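Call for participants: equipment planning group for small packing workshops

Trernilton is looking for 5 workshops to join a planning group in Urkeck. Together we will prepare a budget for robot grippers that pick and sort cosmetic brushes.
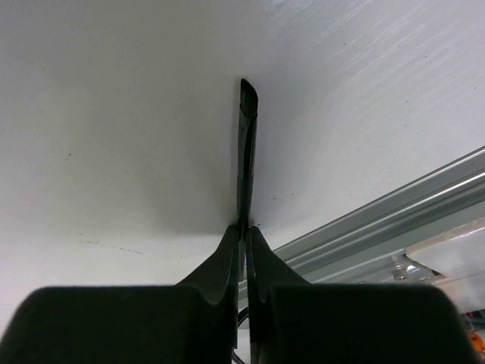 Who can apply

Workshops which pack more than 2,000 brushes in a month and do not own a robot yet. You should be ready to share your real costs with the group.
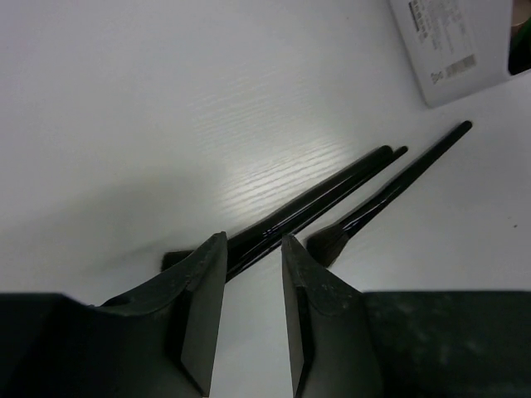 The group meets for four months, starting in November. Each workshop receives 3,000 dollars for the staff time. Travel is not included.

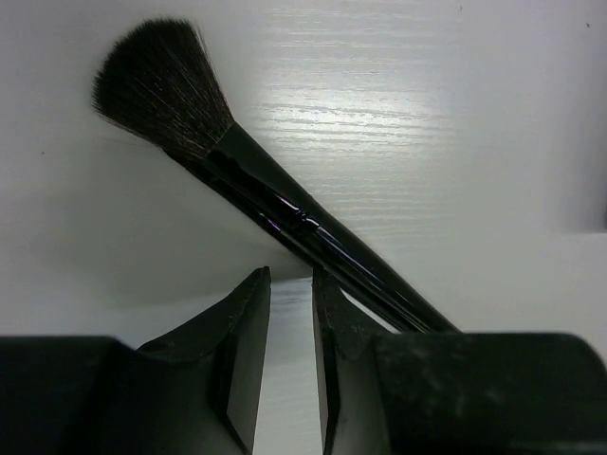

Posted by the Tellar project office, Trernilton

Participants will compare offers for arms, grippers and spare parts, and write one purchase plan for two years. Experience with Trình software is welcome but not required.
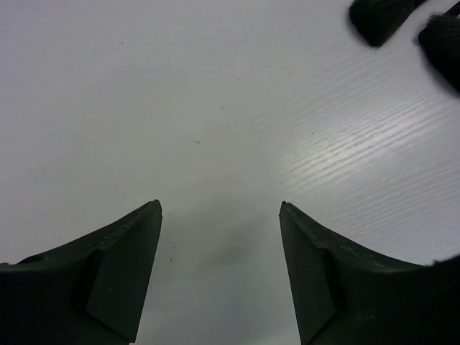

Spare parts are the line most often forgotten in a first budget. We ask every participant to plan for replacement fingers from the beginning. Scuffs and small chips along the upper edges, as on these green fingers, should be written in the plan as wear, with a price next to them.

To apply, send us one page about your workshop and your present packing costs.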